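Home Cleaning Kitchen Laundry Garden Readers' Tips

Clean Cabinet Doors and a Happy Backsplash

I love a paneled cabinet door. I love the little ledges and the way the light sits on them in the morning. What I don't love is what collects on those ledges, and if you cook with oil as often as I do you know exactly what I mean: that tacky tan film that grabs every bit of dust in the house and hangs on for dear life!

Good news, it comes off beautifully and you probably own everything already. Fill a bowl with warm water and add 2 small squirts of plain dish soap. Wring your cloth until it hardly drips. Start at the bottom of the door and work up (my friend Saranya Thomas taught me this and I argued with her for a month), so dirty runs don't streak down over dry paint. Then go over it again with a clean damp cloth and dry it right away with an old T-shirt.

For the grooves, a soft toothbrush is the best tool in the kitchen. Go along the bevel and not across it. A wooden skewer with a scrap of cloth wrapped over the tip gets into the corners where the brush just pushes gunk around.
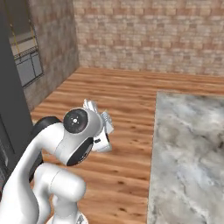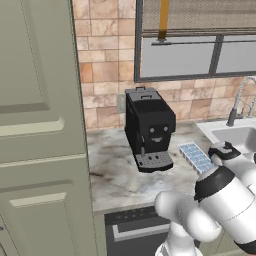

If the film still feels sticky, make a paste of baking soda and a few drops of water, dab it on with a fingertip, and give it three minutes. Rub very lightly! Baking soda is a mild scratchy thing and it will dull a glossy paint if you lean on it. Always try it inside the door first. Yamuna Palaniappan wrote in from Suretstead to say she skips the paste completely and lays a warm, damp washcloth over the spot, and I tried it last week and she's right, it loosened most of mine.

Handles: take them off. I know, I know. But it's one screwdriver and ten minutes, and you will be amazed at the ring hiding underneath. Drop the screws in a muffin tin, one cup per door, so they all go back where they came from.

Now the wall behind the counter. Ceramic tile can take nearly anything, but natural stone can't, so please keep vinegar and lemon far away from it. They etch. Mild soap and water, rinse, dry. If your grout has gone gray behind the stove, try an oxygen cleaner mixed the way the package says and a stiff nylon brush, short strokes, one line at a time. Put some music on. Check that the cleaner is okay for your stone before you open it.

Once the grout is clean and fully dry, seal it. Mohandas Warrier does his every January and swears by a cheap foam brush. Wipe any extra off the tile faces before it hazes.

A few more that came in this month:

Rub a little candle wax on a wooden drawer runner that sticks.

Keep a folded paper towel under the oil bottle and swap it when you swap the dishcloth.

Squeaky hinge? One drop of sewing machine oil on the pin, open and close the door a bunch of times, wipe up what creeps out.

Next time I want to get into oven racks, so send me your tricks, especially anything that works in a bathtub without scratching it.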